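Collecting Demonstrations for a Block Stacking Task

Final report, Group Project Module
Project name: Jatetti

Summary

This report sets out the work of the Jatetti project, carried out over one term in the Clovel teaching laboratory. The aim was to gather a set of recorded demonstrations from which a robot arm could learn to stack coloured cubes. The group recorded 200 attempts, of which 151 were accepted into the final set. The report explains how the task was chosen, how the recordings were made and checked, and what the group would change if the work were repeated.

1. Background

Learning from demonstration is an approach in which a person guides a robot through a task many times and a computer model is later trained on the recordings. The quality of the result depends heavily on the examples. A set in which every attempt is nearly the same may produce a model that fails when a cube is moved by a few centimetres, while a set with too much variety may be hard to learn from at all.

The department had already run a similar exercise under the name Csonka. That project used a single operator and fixed starting positions, and its report noted that the trained model did poorly whenever the starting layout changed. The present group was asked to build on that finding by planning the variation in advance.

2. The task

Each attempt requires the arm to build a tower from three cubes: red, yellow and green. The tower must stand within a square marked on the table in black tape. The order is fixed, with red at the bottom, yellow in the middle and green at the top. An attempt ends when the gripper has let go of the last cube and moved clear of the tower.

The task was selected for three reasons. It can be judged by eye without special equipment. It is made up of steps that grow harder as the tower rises, which gives a useful measure of partial success. Finally, it needs very little preparation between attempts, so that a large number can be recorded in one sitting.

The square was made larger than the cubes on purpose. Operators were told that any position inside the tape was acceptable, and that they should not try to find the exact centre.

3. Method of collection

The starting positions of the cubes were drawn from a list of 24 layouts prepared before recording began. The layouts were printed on a sheet and worked through in a mixed order, so that no operator met the same one twice in a row. Control was by a hand-held device, and the operator stood where both the gripper and the square could be seen clearly.

A session lasted one hour. Operators changed over halfway through, as early trials had shown that attention fell away after that time and the number of dropped cubes went up. A second member of the group sat at the computer, started and stopped each recording, and entered a short note on the result.
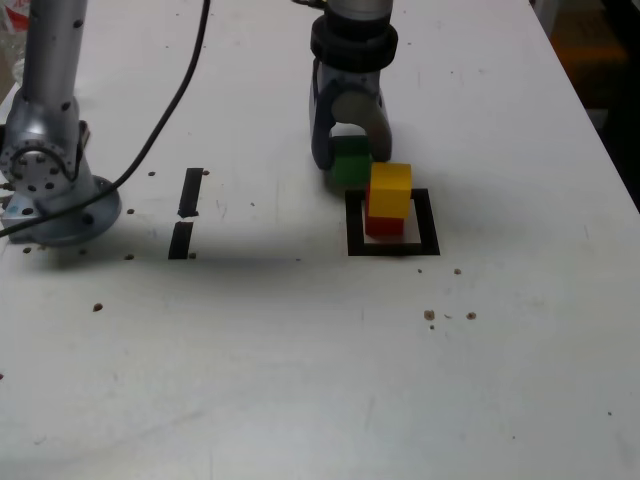
The placing of the third cube took the most practice. Operators tended to lower it too quickly, and a small error in height was enough to push the lower cubes out of line. After the first week the group agreed on a common manner of working: pause above the tower, check the line from the side, then lower slowly and open the fingers only when the cube had settled. Attempts recorded after this change were slower but far more regular.

The group discussed whether the pause should be kept in the recordings. Long periods without movement can teach a model to stop when it should continue. It was decided to keep short pauses as they were and to trim the longer ones during checking.

4. Checking and labelling

Every recording was watched in full by a member of the group who had not carried out the attempt. The checker gave it one of the following labels:

Complete – the tower stands inside the square and the gripper has moved clear.
Corrected – the tower is complete, but a cube was dropped or knocked and then recovered.
Failed – the tower was not completed.
Unusable – the recording is missing data or was started too late.

Both complete and corrected attempts were accepted. The decision to keep the corrected ones was taken after some debate. A model that has seen only perfect attempts has no example of what to do once something has gone wrong, and the group considered this a greater risk than a little untidy movement. Failed attempts were stored separately and may be of use to a later project.

Disagreements over labels were settled by a second viewing. Most concerned towers in which one cube overhung the one beneath it. The written rules said nothing on this point at first, and a line was added in April to state that an overhang is acceptable provided the tower stands unaided.

5. Difficulties

Lighting proved to be the main source of unwanted change. The laboratory has windows on one side, and shadows on the white table were noticeably different in the morning and the late afternoon. The group first tried to keep to a fixed hour, but the room timetable did not allow it. The time of day was therefore entered with each recording so that the effect could be studied.

There was also a fault in the recording program, supplied under the department's Clostport software, which caused some files to be saved without the gripper position. These were labelled unusable. A check was later added to give a warning as soon as the file was closed.

6. Recommendations

A future group should write its labelling rules before the first session and test them on a small number of trial recordings. The list of layouts should include more positions close to the edge of the arm's reach, where the present set is thin. It would also be worth recording a short batch in which the tower is already partly built at the start, to give more examples of the final step.

The accepted recordings, the layout sheet and the labelling rules have been placed in the project folder. The failed attempts are held in a separate folder with the checkers' notes.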